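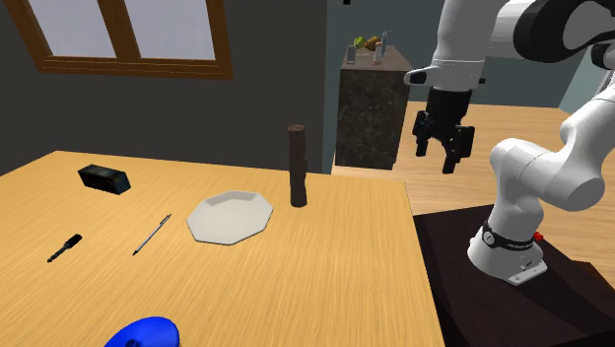
요즘 저는 로봇팔한테 식탁 정리를 가르치는 재미에 푹 빠져 있어요! 시뮬레이터 안에서 원격 조종으로 시범을 보여 주는 건데, 해 보니 살림 요령이랑 통하는 데가 많더라고요. 제가 익힌 것 몇 가지 적어 볼게요.

먼저 속도요. 사람 손 빠르기로 휙휙 움직이면 기록이 엉망이 돼요. 저는 물건 앞에서 숨 한 번 쉬고 천천히 내려갑니다. 펜처럼 가는 물건은 가운데를 잡고, 접시는 가장자리를 노리세요(저는 접시에서만 거의 300번은 헤맸어요).

시범은 한 번에 15개씩만 찍어요. 욕심내서 더 하면 손목도 아프고 동작도 대충대충... 망친 시범은 아까워도 그날 바로 지우는 게 좋아요. 저는 12월에 미뤄 뒀다가 600개를 다시 돌려 보느라 혼났답니다.

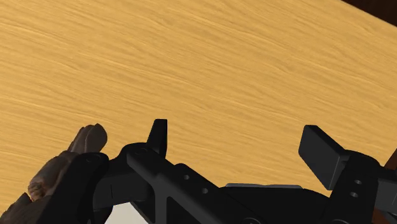

나무 상판 앞, 그리퍼 쪽에서 가까이 본 모습

손끝 쪽 화면도 꼭 같이 켜 두세요. 멀리서 보면 잡을 것 같은데 가까이서 보면 빗나가 있을 때가 많거든요. 카순 위제싱헤 씨는 시작 자세를 매번 조금씩 바꿔 보라고 하던데, 저도 따라 하는 중이에요. 물건 자리도 살짝살짝 옮겨 주고요. 다음엔 서랍 여닫기를 해 볼 참입니다!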